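The Case for the Shared Table
Opinion – from the Tekatance workplace bulletin, May

The Rerton office has 251 desks and, by the last inventory, 600 power strips. Most of them were put away with the cord wrapped tightly around the body, or with no arrangement at all. It is the position of this column that small electrical goods deserve the same order we give to paper files.

A cord should be stored in loose loops and held with a single tie, with the plug left free where it can be inspected. Adapters should be removed before a strip goes back on the shelf. Both habits are easily taught at an ordinary table, with the item in front of the learner.
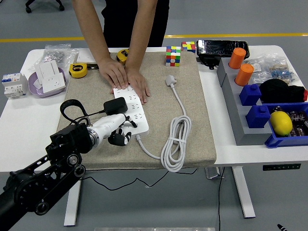 A power strip on the work mat, its cord looped and tied.

Some colleagues at Hosuvus hold that each kind of item needs its own bench. We respectfully disagree. Wall switches and sockets can share a plate, small metal parts can stay in a clear bag, and tape measures can lie within reach. A puzzle cube or two does no harm. What matters is that the center of the table is kept for the item being handled – everything else belongs toward the sides.

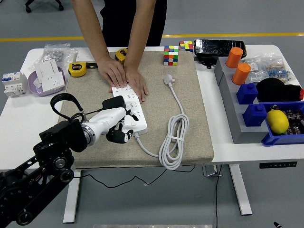
What We Ask of Each Department

Set aside one table and 12 minutes at the close of the day. Check every cord before it is stored, and report any damaged plug to the Wiegand supply room, extension 1751.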